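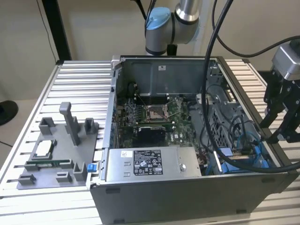
Part-Time Repair Bench Helper Wanted — Clarnel Reuse Shop

Hi! I run the repair side of Clarnel, a small shop that takes in old office computers, gets them working again and sells them cheap to people who need one. Orders have gone a bit wild this year, what with so many kids doing school from the kitchen table, and I can't keep up with the bench by myself anymore. So I'm looking for one person to come and work next to me.

The job is 30 hours a week, starting as soon as you can, and it runs through the end of March. I'd love for it to go longer than that, but I only have the money set aside until then and I don't want to promise you something I can't back up. Pay is hourly, every two weeks, and we can talk about the rate when we meet.

What you'd be doing most days: opening towers, blowing out dust, testing memory and power supplies, swapping drives, and putting a fresh system on the machines that pass. Then there's the less exciting stuff, like wiping down keyboards, printing labels and hunting for the one cable we know we have somewhere. We get a big pallet from Deligiannis (the office clearance people across the river) every few weeks, and unloading that is a two-person job, so you should be okay lifting 40 pounds. If you can't, write to me anyway and we'll see what we can work out.

You don't need a degree or a certificate. I don't have one either! What I do need is somebody who has taken a computer apart before and had it run again afterward, and who writes things down.
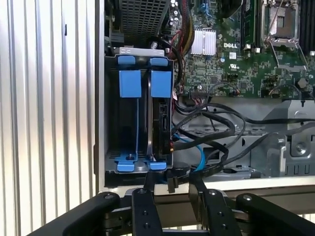

Drives are the part I'm fussiest about. Every one that comes in gets logged and wiped before it goes anywhere near a shelf, and if a wipe fails the drive gets drilled. People trust us with their old tax returns and baby pictures, so please don't apply if paperwork makes you itch. The log lives in a program called Netex. It is ugly and slow and you will get used to it in a day or two.

A few other things you might want to know. We're on the ground floor, the bathroom is accessible, and the number 4 bus stops right across the street. Masks are on the whole time, and the bench spots are well apart with the loading door open, which means it gets cold in there — bring a sweater, or two. The radio is negotiable. The coffee is bad but free. Hours are pretty flexible as long as you're in for the pallet mornings, and I'm happy to plan around classes or child care.

We also set aside machines for Justness, a legal help group that passes them on to families, and if you'd like to go along on drop-offs now and then you'd be very welcome. That time is paid too.

To apply, send me an email through the contact page with "bench" in the subject line. No résumé needed if you don't have one handy. Just tell me what you've fixed, what you broke while fixing it, and which hours suit you. Keep it under 1000 words please, I read these at night after closing up!

I'll start calling people on Nov 25, 2020 and will keep going until I find the right person. Everyone gets an answer, even if it takes me a little while.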